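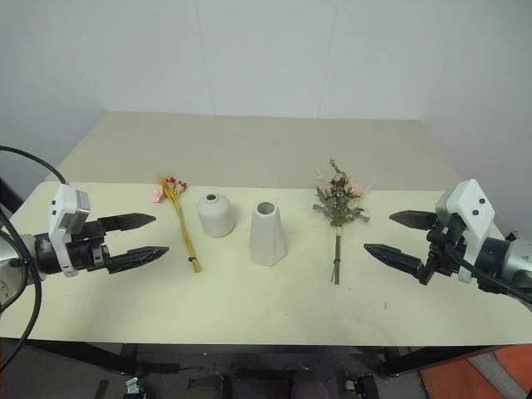 Which vase for which bunch?

marlo_k
Posted 7:40 pm
Trying to sort out the hall table before my sister comes in June and I've gone round in circles. Two vases, both white ceramic. The short one is round in the belly with a tiny opening at the top, matte. The taller one is faceted, gets a bit narrower towards the base and has a wide round mouth.
Then two bunches. Dried flowers on long straight yellow stems with little red and pink heads, tied with a bit of dark green near the bottom. And an artificial bouquet, pink and blush with grey-green leaves and some feathery bits coming out the top.
I had assumed dried in the tall one and fake in the short one. Now I'm not so sure. The wall behind is plain white and the table is cream, if that matters to anyone.

tinpot
Posted 7:58 pm
Other way round. The dried bunch is slim and the small opening will hold it upright. Put it in a wide mouth and it will lean over to one side and stay there.

Grulliscombe Gran
Posted 8:15 pm
Agree with tinpot on the dried ones, as long as the stems go through the hole. Measure before you start shoving. Dried stems snap and you only get one go.

hallway_hal
Posted 8:31 pm
Don't agree. Long stems in a short vase look top heavy, and they are top heavy. I had dried grasses in a squat pot on the shoe cupboard and it went over every time the front door slammed. Tall stems want the tall vase. If they lean, stuff some tissue down inside. The colour of it won't show through ceramic.

tinpot
Posted 8:36 pm
Or trim the stems.

hallway_hal
Posted 8:39 pm
You can't untrim them.

marlo_k
Posted 8:50 pm
I'd rather not cut them if I can help it. Could I put sand in the short one for weight?

Esko Hakala
Posted 9:04 pm
Yes, sand is fine. Use a paper funnel for a small neck. I put 400 grams of dry play sand in a round vase a bit bigger than my fist and it hasn't moved since. Leave the tie on the dried bunch while you feed it in, otherwise they splay out and you end up doing them one at a time.
The fake bouquet will be easy in the wide one. Those thin green stems usually have wire in them, so bend the ends up if it sits too low.

Grulliscombe Gran
Posted 9:12 pm
Sand is a pain to get out again through a small hole. I use dried rice. Tips straight out.

hallway_hal
Posted 9:20 pm
Rice gets weevils. Ask me how I know.

Grulliscombe Gran
Posted 9:26 pm
Eleven years in my back room and not one weevil.

pip_in_pliltham
Posted 9:41 pm
Can I ask why both bunches have to go out? Dried and artificial side by side always looks a bit off to me. The dried ones have faded in their own way and the fake ones haven't. I'd put the dried bunch in the hall, leave the other vase empty next to it, and move the pink one to the bathroom, where steam would ruin the dried ones anyway.

marlo_k
Posted 9:55 pm
The fake one was a present from the sister who is visiting, so it has to be on show somewhere she'll walk past. She got it at Feststead.

pip_in_pliltham
Posted 9:58 pm
Fair enough. Bathroom's out then.

tinpot
Posted 10:10 pm
Put them at opposite ends of the table. Keys and mail in the middle. They don't need to talk to each other.

Esko Hakala
Posted 10:22 pm
How long is the table? Mine is 172 cm and one vase at each end looked lost. I pushed both to the left, the taller one slightly in front, and left the rest bare. Much easier to dust as well.

marlo_k
Posted 7:15 am
Haven't measured the table but it's long. I did measure the dried stems and the bundle is 21 mm across where it's tied, and the hole in the short vase looks tight for that. Will try it tonight with the tie slid up a bit. If it won't go, they're going in the tall one with tissue, and I'll have to find something else for the pink.

hallway_hal
Posted 7:32 am
So, the tall one then.

tinpot
Posted 7:44 am
Try it first. Twist as you go in, and stop if you hear anything crack.

Grulliscombe Gran
Posted 8:03 am
And put a tea towel under it. Seed heads go everywhere.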